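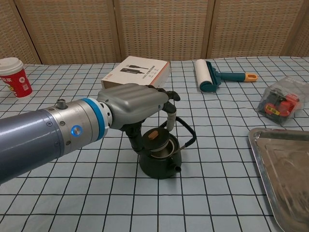 *A green teapot on the checked tablecloth.*

# Gornorer folding stadium seat: one season on the benches

I bought the Gornorer seat in October, when my back had decided that concrete terraces were finished for me. Our local football ground has a main stand with benches and no backs at all, and I go to every home match of the school team and to most matches of the town club on Saturday. So this seat has worked hard.

It is a padded seat with a folding back, two straps for the shoulders and one hook which goes under the bench. It weighs a little more than I hoped. For the walk from the car park it is fine, but when I went by train to an away match I was tired of it before the second station.

**Sitting.** The padding is firm, and in the first week I thought it was too firm. After that I stopped noticing it, and I take this as a good sign. The back holds well when you lean, also when you lean quickly because the goalkeeper has dropped the ball. My previous seat, a Clurnero, was softer in the shop but by half-time I could feel the bench through it.

**The hook.** Here I am less happy. It fits the benches of our ground, but at the Purnell Road ground the planks are thicker and it would not go under. I sat there the whole match without it, and the seat was sliding forward each time I stood up. Please measure your bench before you buy.

**Rain.** The cover keeps off a light shower. In heavy rain the water goes in at the seam behind, and then the padding needs 2 days near a radiator. I now carry a plastic bag for it -- not elegant, but it works.

**Pockets.** There is one at the back for a programme and one at the side for a bottle. My flask does not go into the side one. The zip of the back pocket is stiff with gloves on.

The straps can be adjusted, and the stitching is still good everywhere except at the left buckle, where some threads have come out. I wrote to the shop and they sent a new strap without any discussion.

Would I buy it again? For home matches, yes. If you travel a lot, look first at the Lindqvist one, which has no back pocket but is much lighter -- I tried a neighbour's for one half and liked it, although it is narrow for a winter coat.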